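Eggs, Arms and the Morning Shift
Student project report, Work and Technology Practice, second-year group
Utville

1. What we set out to do

Our assignment was to pick a workplace task that a robot could plausibly take over, and find out what would change for the people who do it now. We were told to keep it small. Other groups chose warehouses and airport check-in. We chose eggs.

The workplace is the kitchen at Segura, a bakery and breakfast supplier in Nembridge that was kind enough to let us get in the way. Every morning somebody on the early shift moves eggs out of their packaging and into bowls so that the bakers can crack them as needed. The person also pulls any egg that looks wrong. This takes up the first part of the shift, it starts at 5 a.m., and it appears in no job description we were shown.

Our plan had two halves. The first was to run the task with a robot arm on a practice table in our lab. The second was to talk to the people at Segura about what they would do with the time. We expected the first half to be hard and the second to be easy. We had that backwards, although the first half was still pretty hard.

2. The practice table

We kept the setup close to the real job without pretending to be a bakery. The eggs are in clear plastic packaging, there is a round bowl to put them in, and we left plastic cutlery lying around on purpose. Segura's prep counter is never clear at that hour, and an arm that only works on a tidy counter would be out of a job by the second morning.

The tablecloth has a green and white grid. It was bought because it was on sale. Later on we claimed in a presentation that it helped us judge positions, and this became true once we started using it that way.

The camera on the wrist gave us a useful lesson in humility. From a chair, picking up an egg looks like one decision. From the gripper's point of view there is a lot of tablecloth, a knife, part of a bowl, and a crowd of very similar brown eggs with shiny spots on them.
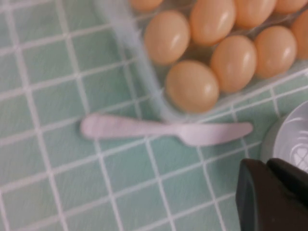
3. How the runs went

We drove the arm by hand first and recorded the moves, then let it try alone. Over the project we logged 500 attempts at moving one egg into the bowl. Of these, 113 were stopped by one of us before the arm had finished. Some of those stops were necessary. Others were nerves, and our log does not separate the two, which we regret.

We did break eggs: 38 of them, all told. Most were lost early, when the grip was set too tight, and a few were lost during a demonstration for our instructor, when the grip was set perfectly well and the arm put an egg down from too high up. We have left the demonstration in the total because our instructor was there and would remember.

Three things gave us trouble throughout:

Clear plastic. The walls of the container are hard to make out from some angles. People solve this by touching the thing and moving on.

Neighbors. An egg in the middle of a full row has very little room on either side for fingers. The arm did better once it started at the near edge and worked inward — exactly what a baker at Segura told us she does, in a conversation we had before we wrote any code and did not take seriously enough.

Cables. Ours hangs in a loop in front of the gripper. We got used to it. A health inspector might not.

The arm we used is a PiPER, with a black gripper. It is a modest size and looks less like the future of labor than like a desk lamp with ambitions. 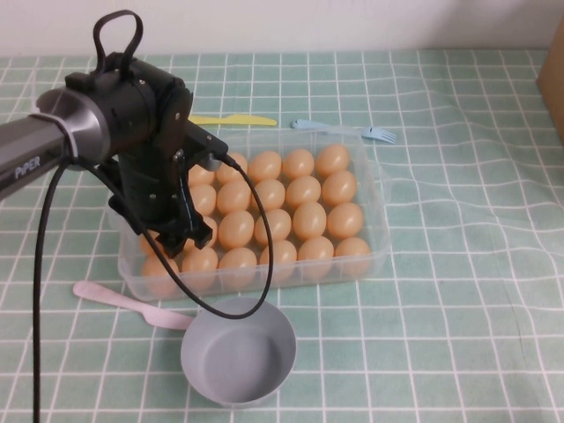
Work and Technology Practice Reports, Issue 2 — page 38

4. What the people said

We interviewed the early shift at Segura, and later visited a second kitchen, at Lidley, where a machine for portioning dough went in before any of the current staff arrived. Nobody at either place was worried about being replaced by our arm. Having shown them the log, we understand why.

Their concerns were more practical. At Segura the egg job goes to whoever is least awake. It is quiet, it can be done sitting down, and it lets a person ease into a day that gets loud by seven. Take it away and the shift does not get shorter. It starts with the ovens instead. One baker said that if we wanted to automate something, we could have the flour sacks, and she would carry our robot in from the car herself.

There was also the matter of the bad eggs. We had written this into our plan as "inspection" and given it one line. In the kitchen it turned out to involve weight, smell and a kind of suspicion. The staff could show us an egg they had pulled but could not always say why. Our arm has no opinion about eggs. If it did the moving, a person would still have to do the judging, and would now be doing it while standing next to a machine and waiting for it.

At Lidley we heard what happens afterward. The dough machine does its work well, and the staff like it. But it also needs cleaning, coaxing and an early start, and one employee has become the person who knows how. That employee was not trained for this or paid more for it. When we asked what happens on their days off, there was a pause, and then somebody mentioned a laminated sheet.

5. What we would change

We would begin with the interviews and choose the task afterward. We came in with eggs already decided, mostly because eggs are cheap and fit on a table. The people doing the work would have sent us to the sacks.

We would also write down the reason for every stop. A number like 113 looks precise, and we cannot say much about it.

On the technical side, the next group should look at grip force first, then at the clear packaging, and should try the task with an actual mixing bowl from the kitchen, since ours is a good deal lighter. The log sheets and the recorded runs are in the lab's shared folder. The tablecloth is in the bottom drawer and has been washed.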